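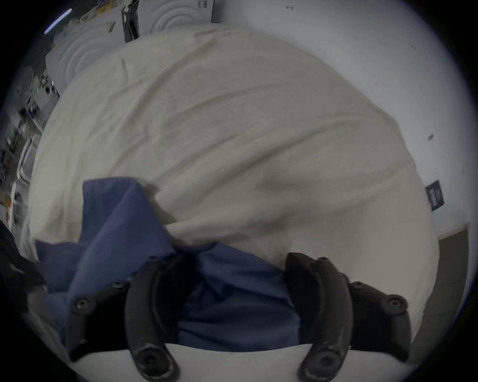 Why do some fabrics crease more than others?

Mostly it comes down to the fiber. Cotton, linen and viscose take up water easily, and the bonds inside them let go and form again in whatever shape the cloth is in at the time. Wool and polyester spring back better.

Household Textiles, Unit 3: Creasing, Pressing and Finishes
Handout for 25 January 2018
Instructor: Pramila Mathur

Read before the session. Bring your swatch book and the care labels you collected in Unit 2.

1. What a crease is

When a fabric is folded, the fibers on the outside of the fold are stretched and the ones on the inside are squeezed. If they return to where they were once the fold is released, the crease disappears. If they stay where they were pushed, it remains. The ability to return is called crease recovery.

In cellulose fibers (cotton, linen, viscose, lyocell) the long chain molecules are held to each other by hydrogen bonds. These are weak one by one, and bending can break them. They then form again between new neighbors, and the fiber settles into the bent position. Moisture speeds this up a great deal, so a cotton shirt creases most at the waist and the back of the knees of trousers go the same way in warm weather.

Wool is a protein fiber with a coiled molecule and a natural crimp. It stretches and comes back. Hang a creased wool jacket in a steamy bathroom overnight and most of the creases will drop out. Polyester takes up very little water and at room temperature its structure does not move much, though a crease put in with heat is very hard to remove.

2. Yarn and weave

Fiber is the main factor but the construction of the cloth matters too.

Tightly twisted yarns have some springiness. Crepe yarns, which are twisted hard, recover well even in silk or viscose.

In a plain weave every yarn crosses over and under every other, so the yarns have little room to slide when the cloth is bent. Twill and satin have longer floats and fewer crossings. For the same yarn they usually crease less. Compare the two cotton swatches on page 4 of your book.

Knits are made of loops and the loops take up most of the bending. This is the reason a cotton T-shirt can be worn without ironing when a cotton shirt usually can't.

Thick cloth generally forms rounder folds than thin cloth. Sheer linen is the worst case of all.

3. The angle test

The usual way to measure crease recovery is to fold a small strip, press it under a fixed weight for a fixed time, release it and read the angle it opens to. A strip that opens out flat would score 180 degrees. A strip that stays shut would score 0.

We will do a simple version in class. Each pair cuts strips in both directions of the cloth, warp and weft, since the results often differ. Fold the strip with tweezers – fingers are damp and will change the reading. Man-sik Seok will be running the bench and has the weights and the protractors.

Record warp and weft separately. Do not average them until you have written both down.

4. Finishes

"Easy care", "non-iron" and "wrinkle resistant" on a label normally mean the cotton has been treated with a resin. The resin forms cross-links between the cellulose chains, and these are much stronger than hydrogen bonds. The chains are held in the flat position and tend to return to it.

There is a cost. Cross-linked cotton is stiffer and weaker, and it wears out sooner at collars, cuffs and fold lines. It also takes up less water, so it can feel warmer on the skin. The older resins gave off formaldehyde. Newer ones give off far less.

Blending with polyester is the other common route. The cloth recovers better and dries faster, but it may pill.

5. Pressing

An iron uses the same process that makes creases. Heat and moisture free the chains, the weight of the iron flattens the cloth, and the bonds form again as the cloth cools and dries. It follows that cloth should be left flat for a minute or so after pressing. Folding a warm shirt puts new creases in.

Linen and cotton: hot iron, cloth slightly damp.
Viscose: medium iron, on the wrong side.
Wool: medium iron with steam and a press cloth. Lift and lower, don't slide.
Silk: low iron, dry, on the wrong side.
Polyester and nylon: low iron. Too much heat leaves a shine that will not come out.

If the label and this list disagree, follow the label.

6. Drying and storage

Long fast spins set creases in cotton. A shorter spin means more time on the line but less time at the board. Shake items out as soon as the machine stops. In a tumble dryer, creases form when the load sits still and warm at the end of the cycle, and an overfilled drum makes it worse.

Roll table linen on a tube if you have the room for one.

For next time

Read chapter 5. Write up the angle test on one side of paper, with both sets of readings. Tayla Hinds and Sipho Baloyi still owe me Unit 2 labels.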